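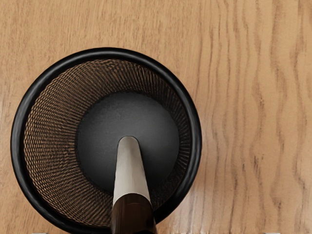
Black bowl with a ridged brown interior, on a light wood tabletop (computer rendering).

Line Cook and Front Counter Help Wanted — Dakska Kitchen, Luvthorpe

Dakska Kitchen is a neighborhood restaurant on the mill side of Luvthorpe, and we are looking for two people to join us before the busy season gets going in August. One of them will cook on the line, mostly evenings, and the other will look after the front counter and help out on the floor when the dining room fills up. If you think you could do a bit of both, please say so when you write, as we have had people move back and forth before and it has worked out nicely for everyone.

A little about us, so you know what you'd be walking into. We serve soups, dumplings, roasted vegetables, grilled fish and a rotating list of breads, and nearly everything on the menu is made in our own kitchen from the stock up. The sauces alone take up most of a morning! We seat 100 when the patio is open and a good deal fewer in winter, when things get quieter and we finally have time to try out new dishes on each other. Our regulars are a loyal and talkative bunch, and you will know a lot of them by their orders before you know them by name.

The line cook position

You'll work the grill and sauté stations, help with prep, and close down the kitchen with the rest of the crew at the end of the night. We'd love someone with a year or two in a working kitchen, but we have trained home cooks who turned out to be wonderful at this, so please don't count yourself out if your resume is short. Decent knife skills help a lot. So does being able to keep talking to the person next to you when the tickets start piling up. Shifts start at 3 p.m. and usually wrap up a little after 10.

The front counter position

This one is mostly daytime, starting at 9 in the morning, with coffee, pastries and takeout orders until lunch and then table service as needed. You should like people, be comfortable on your feet, and be able to lift a crate of milk without too much trouble. Experience with a register is helpful, though ours is simple enough that most folks have it down by the end of their first shift.

What we offer

Hourly pay depends on experience, and we're happy to talk about it up front, at the first interview. Tips are pooled and shared between the kitchen and the floor. There is a staff meal every shift — a proper one, sitting down — and 5 paid days off in your first year, with more after that. Schedules go up two weeks ahead, and we do our best to work around classes, kids and second jobs.

How to apply

Stop by 886 Rodska Street between 2 and 4 in the afternoon, when things are calm, and ask at the counter for an application. You can also leave a resume and a short note in the mailbox by the side door. Tell us which position you're interested in, when you could start, and something you like to cook or eat. We read every note, and we'll get back to you either way.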